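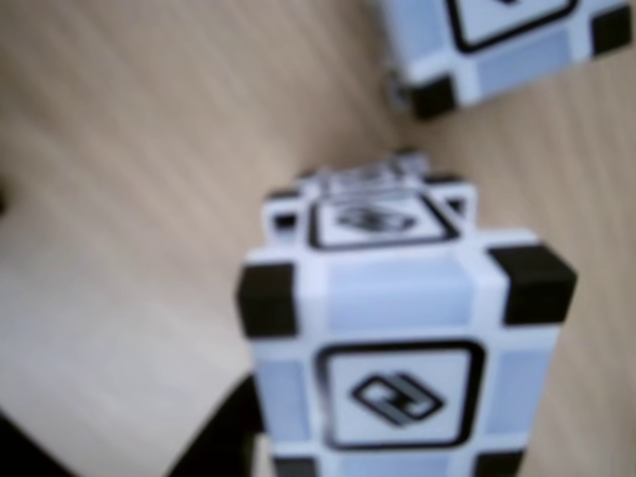
Household robots still can't do the dishes, or not at a speed anybody would put up with. That is the short version of a year-end chore test out of Plerwood, posted late Friday. Three chores on the list: clear a table, put items on a shelf, stack things without knocking them over. Two machines entered. The stacking round goes easy on the robots, using white toy cubes with black corner pads and a bold black symbol printed on the sides, so there's no mistaking one for a coffee mug or a balled-up sock. Real kitchens are not so kind.

Plerwood, Saturday, December 30, 2023 - Results first. The Grurkel machine made 287 attempts across all the chores. The other entry, from Vunulance, made fewer and was pulled from the shelf round with a bad joint. No replacement part till after the holiday. Neither company is claiming a win.

Stacking went best. Putting things on a shelf, not so good. Soft packages were the worst of it, bread and bagged salad mostly, and the testers stopped counting squashed loafs after the first afternoon. Clearing a table was somewhere in between. Plates OK, forks a mess. Forks lying flat on wood gave both machines trouble all week.

Speed is the other problem. One full table took the Grurkel entry 90 minutes. A teenager with headphones on does it in a few, complaints included.

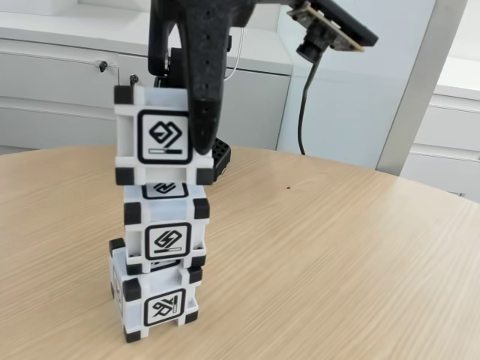 Small stuff adds up, the testers wrote. A piece set down a little crooked doesn't matter much when it's the first one. It matters more with each one on top. Same goes for cereal boxes, same for folded towels, same for the plates in a cupboard. People nudge things straight without thinking about it. The machines mostly don't, unless somebody has written that step in.

Store owners have been watching too. Jafarzadeh, the grocery chain, sent staff to the shelf round and left without placing an order. A spokesperson said the company "would look again" in September, and that night crews are not being cut in the meantime. The chain wants a machine that can face a shelf of mixed cans and boxes with customers still in the aisle. Niether entry was tested with people walking past.

Vunulance said by email that its joint problem is known and that the next version is lighter. No date given. Grurkel did not answer questions about price.

Next round is planned for September, same chores plus laundry. Towels and T-shirts only to start, no fitted sheets. Full score sheets go up on the Plerwood test page next week.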